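Cleaning terry cloths for shared rooms: how often, and how to fold them?
Posted October 3, 2024 by Beaudoin Residents Office
34 comments · 12 shares

Our office oversees the common rooms of a residential building in Wamville. We use terry cloths for wiping tables and switch plates, and we would like to adopt a written procedure before December. At present the cloths are washed together with the kitchen towels, and several have become stiff. We would appreciate guidance on washing and on the proper way to fold a cloth for use on painted walls.
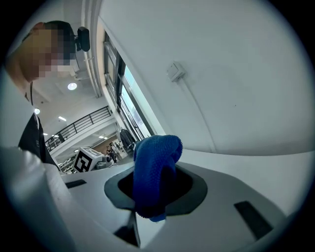

We would also welcome advice on storage. The supply closet is small, and the cloths are currently kept in one bin with the sponges.

Sutov Housekeeping
Cloths should be washed separately from kitchen towels. Use half the usual amount of detergent and omit fabric softener, which coats the loops and reduces absorbency. Stiffness is commonly the result of detergent residue, and a second rinse will generally correct it. For painted walls, fold the cloth in half twice, dampen it lightly, and turn to a fresh face when the first is soiled. Electrical switch plates should be wiped with a cloth that is barely damp. Do not spray them directly.

Drulent
We just throw ours in with everything else. No complaints received.

Wamville Facilities Desk
We concur with the first reply regarding softener. Our buildings keep over 400 cloths in rotation, assigned by color: one for washrooms, another for general surfaces. Sponges should be stored elsewhere, as they hold moisture. Any cloth should be fully dry before it is returned to the closet.

Share · 90 people found this page helpful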